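How do you keep a shared break table from turning into a dumping ground?

Posted in Home & Community > Shared Spaces

Hi all, long-time reader, first time posting. I help run a hobby club out of a rented unit on Trotside (ground floor, the long building behind the tile place) and I'm losing a fight with our break table. It's one big table, a light beige one, and it was supposed to be where people sit down, have a drink and talk. What happens is that people come in, put their stuff down on it, go off to do whatever they came to do, and half of it never leaves. Wrappers, bags, half a bottle of something, books that belong to who knows who. By 9 at night I'm the one clearing it.

I've tried a sign. I've tried a second sign, bigger. I've tried sending a message to the group, which got a lot of thumbs-up and zero change. One person told me I was being uptight, and maybe I am, but we had ants in July and I really don't want to go through that again.

We have 19 members, and on a busy evening most of them are in and out. There's no kitchen, only a sink in the hallway that we share with the unit next door. The trash can is by the front door because that's where the landlord wants it. We pay for the place by the month and there's a little money left over, so I could buy a shelf or some bins if that would do it, but I don't want to spend it on stuff that ends up as one more surface for people to pile things on.

So what has worked for you? I'm looking for things real people stick with, and I'd also love to know how you handle food in particular. Do you ban it? Allow it in one spot? I go back and forth.

– trotside_tenant

Ok-hee Seok

Oh, I feel this one! I looked after a shared sewing room for years and the table was the thing we argued about most, more than the heat, more than the key. Let me tell you what we ended up with, and you can take whatever fits.

First, move the trash can. I know you said the landlord wants it by the door, but you can have a second one, can't you? Ours was across the room and people would leave a wrapper on the table with every intention of getting it later. We put a small can with a lid right at the end of the table and the wrappers pretty much went away within a week. I was annoyed at how easy it was, after all the speeches I'd given.

Second, give people a place for their things before they reach the table. If the table is the first flat surface they come to, that's where everything goes, and no sign in the world will beat it. We had a row of hooks and a low shelf just inside the door. The hooks did more than the shelf did. Bags go on hooks, coats go on hooks, and then a person's hands are empty when they sit down. Spend your money on hooks first. Get the kind that screw in (the sticky ones came off our wall and took the paint with them).
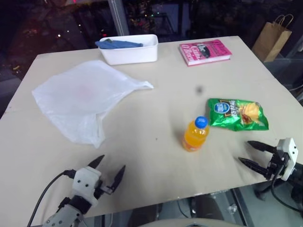 Third, books and papers. These are harder than food, because people feel funny about throwing out a book and they feel funny about moving somebody else's. We had one box, with a lid, and the rule was that anything left on the table at closing went into the box. No notes, no asking around, no hard feelings. You want it back, you look in the box. At the end of the month whatever was still in there went to the thrift shop on Carnegie. The first month a few people grumbled, and one lady lost a pattern book she really liked and I felt terrible about it, but she never left another thing behind.

Now food. I would not ban it. We tried a ban for a while and people just ate at the sewing machines, and you can imagine what that did. Let them eat, but only at the table, and make it so the table is easy to wipe. Keep a spray bottle and a cloth where they can be seen – if they live in a cupboard, forget it. Ours sat in a little caddy on the windowsill, and people would wipe down while they were chatting without even thinking about it. Open snacks go home or go in a tub with a tight lid. That's your ant problem right there. I'd also wash the floor under the table more often than you think you need to, crumbs fall down and the ants don't read signs either.

Last thing, and this is more about you than the table. Stop being the one who clears it every night! As long as you do it, it's your job, and everybody knows it. We went to 2 people per evening, written on a paper calendar, and they had to do the table, the trash and the lights. It takes no time at all with two. If somebody skipped, they got the next turn too. I did have to sit on my hands for the first few weeks and leave it ugly, and I hated that, but it passed.

Let us know how it goes, and good luck with the ants. Mine came back twice before I found where they were getting in (behind the baseboard, under the radiator pipe).

birchwater

Smaller table. Seriously. We had a huge one at the Skakska garden center staff room and it was always covered. Swapped it for one that seats 3 and now there's nowhere to leave anything. People complained about having to take turns for lunch, so there's that. Depends how much your group likes sitting together I guess.

mudroom_mel

I agree with most of what Ok-hee said, but I'd be careful with the box. We did the same thing at our tool library and it turned into a second dumping ground, because people figured the box would take care of it. What helped was making it a small one. When it's full, it's full, and somebody has to deal with it.

On smaller tables, I wouldn't. If your members like that table, let them keep it. I'd put a strip of colored tape down the middle and call one side the eating side. Sounds silly, I know. Ours has been down since spring and people mostly stick to it, though the tape needs redoing by now and I keep forgetting to buy more.

For ants, the Birnex bait traps did okay for us, but check with your landlord before you put anything out, especially if you share the hallway. And rinse out the bottles before they go in the recycling! Sticky soda bottles were what drew ours in, and we'd been blaming the poor guy with the granola bars.

trotside_tenant

Thank you all! I'm going for the hooks and the second trash can first, and I put up a calendar tonight. Two names on it so far and one of them is mine. I'll ask about the traps when I pay the rent.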